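4.3 Setting up the Kako monitor mixer for a live set

1. Turn the main amplifier off and set all faders to minimum.
2. Connect the stage box to port A. Use the Welden cable supplied; runs over 60 meters need a repeater.
3. Power on the mixer, then the amplifier.
4. Press SCENE and load slot 6. Each performer's mix starts at -18 dB.
5. Raise one channel at a time while the performer plays.

Caution: Do not switch phantom power on or off with the faders up.
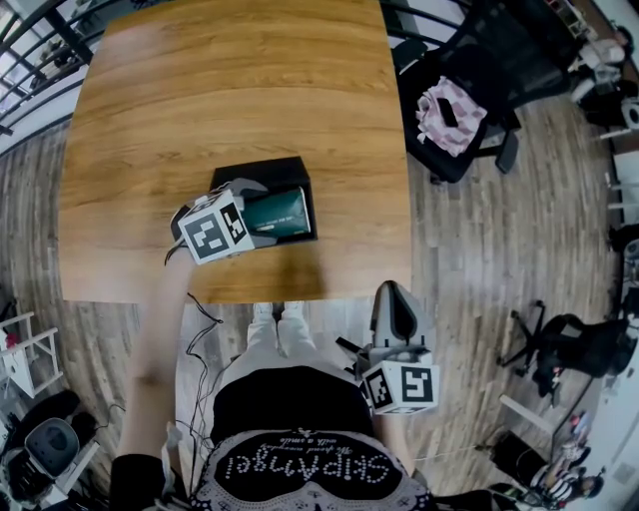 6. If a vocal channel rings, cut the band near 2,000 Hz in small steps.
7. Hold STORE until the light stays green.

Note: Stored scenes are kept when the mixer is unplugged.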